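Plornby Deep Bin, gray metal – used
Listed 21 Jul 2025 by Brorkuva
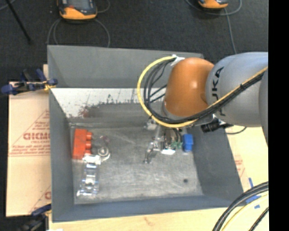

Condition
Used, sold as is. Floor has light scratches, cloudy scuffs, whitish streaks. Sloped strip under the far wall is worn along its lower edge – dark smudges, drip-like marks, a reddish brown stain near the left end. Have not tried to scrub any of it. Buyers who want clean metal should look at the new Gatti bins insted.

Specs
Shape: rectangular, large
Color: gray, walls vary in shade
Weight: 200 lb empty
Max load: 265 lb, spread evenly
Stock: 2 at this grade

Good for castings, offcuts, loose hardware, anything that doesn't mind a scuffed floor. Not food grade. No lid, the Bulleck lid fits but is sold seperately.

Shipping
Freight only, strapped to a pallet. Allow 16 days. Pickup by appointment, bring a truck with a flat bed – we load, you tie down.

Returns
None on used bins. Ask for more photos before you order.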